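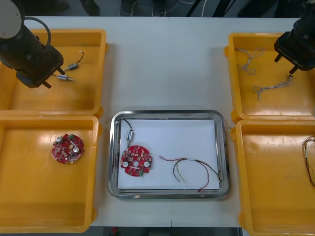

双臂分拣小零件：料盘布置、示教与抓线束的做法

2021年6月3日

这篇写给在共享工坊或家里搭双臂工作台的人。要做的事很简单：把小电机、圆形电路板和线束从两侧的料盘里取出来，放到中间的托盘上，凑成一套，再由人来焊接组装。难的部分在线束，电机和电路板按下面的步骤走，一个下午可以调通。

我们的控制程序叫 Roken，是工坊里自己写的，下面提到的菜单名都以它为准。用别的程序也可以，步骤顺序不变。

一、准备

需要的东西：
两条机械臂，各带一个两指夹爪
腕部小相机，至少一侧有
黄色塑料料盘，左右各两个
不锈钢方盘一个，放在中间
白纸若干，裁成方盘底面大小
双面胶、卷尺、记号笔
待分拣的零件，每种先准备少量

料盘选深一点的，边沿要宽。浅盘装线束时，线头会弹到盘外，夹爪下去容易压住。颜色只要和零件有明显差别就行，我们用黄色，是因为手头零件以红、黑、银三色为主。

二、摆放料盘

1. 先放中间的方盘，让它的长短边和桌边平行。量一下左右两臂底座到方盘中心的距离，两边应当相等。
2. 方盘底铺白纸，四角用双面胶粘牢。不锈钢底面反光很重，不铺纸的话，识别程序会把倒影当成零件。
3. 左右各放两个料盘，一前一后。左侧放电机和电路板，右侧放线。这样左臂只管硬的东西，右臂只管软的东西，夹紧力可以分开设。
4. 用记号笔在桌面上描出每个盘的四个角。清理桌面以后能按原位放回，不必重新标定。
5. 如果工作台由两块桌板拼成，检查接缝两侧是否一样高。我们的接缝高差是2毫米，垫平以后抓取高度才稳定下来。

三、标定高度

每个盘单独标定，不要共用一个高度值。步骤如下：

1. 夹爪合拢，指尖朝下，手动移到盘子中央上方。
2. 切到慢速，一点一点下降，直到一张纸能从指尖下抽出但有阻力。
3. 记下这个高度，在程序里存为“盘底”。
4. 在盘子四角各重复一次。四角数值差得多，说明盘底不平或者盘没放稳，先处理盘子。
5. 方盘同样做一遍，白纸不要取走。

标定时人手离开夹爪的活动范围，急停按钮放在伸手能按到的地方。两条臂不要同时标定。

四、示教电机和电路板

电机是圆柱形，放在盘里会滚。夹的时候让两指跨过圆柱两侧，夹在机身中段，不要夹轴，也不要夹引线根部。引线朝哪边都可以，但抬起后要先停一下，等引线不再晃动，再横移。

电路板夹边缘。板上有立着的电容，夹爪从正上方下去很容易碰到，所以示教时先确定一个没有高元件的方向，把这个角度存下来。放板时下降到离纸面还有一点距离就减速，贴到纸面以后再松开。松得太早，板子会弹一下，位置就偏了。

夹紧力从最小值开始往上加，加到抬起来不滑为止。Luuk Hoekstra 帮我们试过一轮，他的建议是电机和电路板分开存两组参数，我们照做了，后来没有再改。

五、示教线束

线束要分三段来做：找线、夹线、抬线。

找线时，腕部相机先停在盘子上方，确认线束最集中的位置。不要选线头散开的那一端，夹爪下去只会夹到一两根。

夹线要夹在几根线并拢的地方，夹紧以后先不抬，看一眼腕部相机的画面，确认想要的线都在两指之间。

抬线的速度要慢，先竖直抬到高过盘沿，再往方盘移动。线束抬起后占的地方比躺着时大得多，横移路线要按抬起后的宽度来留。
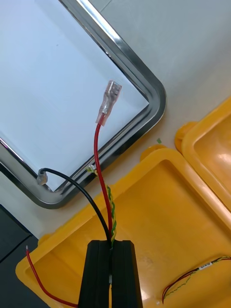

夹点的位置决定线头朝哪里散。示教时我们会在这一步暂停，对着腕部相机逐根检查。像这一次，两指并紧，线从夹爪顶端向外散开：红线带着透明绝缘套的插簧接头，斜着伸到白色面板上方；黄绿双色线的裸露线头靠近金属边框；黑线偏到左边，小灰接头搭在边框角上。碰到接头搭住边框的画面，先把夹爪再抬高一些，等接头离开边框以后再移动，否则接头可能挂住，把整束线带歪。黄色盒子里如果还有别的线，也要看清它们是否和夹住的这一束缠在一起。

放线时反过来做。先让线头接触纸面，再降夹爪，最后松开。松开后夹爪竖直上抬，不要马上横移，细线容易粘在指面上。

六、录制与重复

单步都能走通以后，再录整套动作。Roken 里选“录制”，从两臂都在起始位开始，到两臂都回到起始位结束。一次录制中途出错，就停下来删掉重录，不要接着往下做。

我们到5月底一共录了1,083次，其中线束占612次。线束需要的次数比电机多，原因是每次盘里的形状都不一样。录的时候要有意把线换个方向放，卷着的、拉直的、压在盘边的都要有。Pieter Visser 最初录的一批全是同一种摆法，结果线一换方向，程序就找不到夹点，那批后来只留下一小部分。

硬盘空间提前留够。带腕部相机画面的录制文件很大，录之前先试录一次，按文件大小估算总量。

七、常见问题

夹爪下去碰到盘沿：盘子移位了，按桌面上的记号放回，再查四角高度。

电机夹起后转了方向：夹点偏离中段，或者夹紧力太小。先改夹点，再加力。

识别把反光当成零件：料盘底面太亮。把灯移到侧面，或者在灯前加一层描图纸。

两条臂在方盘上方互相等待：程序里给方盘设了单臂占用。让左臂先放完电机和电路板，右臂再进来放线。

线束放下后弹开：松爪太快。把松开动作分成两步，先开一条小缝，停一下，再全开。

指面打滑：用酒精布擦干净指面，等干透再试。贴防滑胶片也可以，贴完要重新标定高度，厚度会变。

每次收工前，两臂回到起始位，断电，把剩下的零件按种类收回盒里。方盘上的白纸起皱或者粘了焊锡渣就换一张，换纸后用第三节的方法重测一次方盘高度。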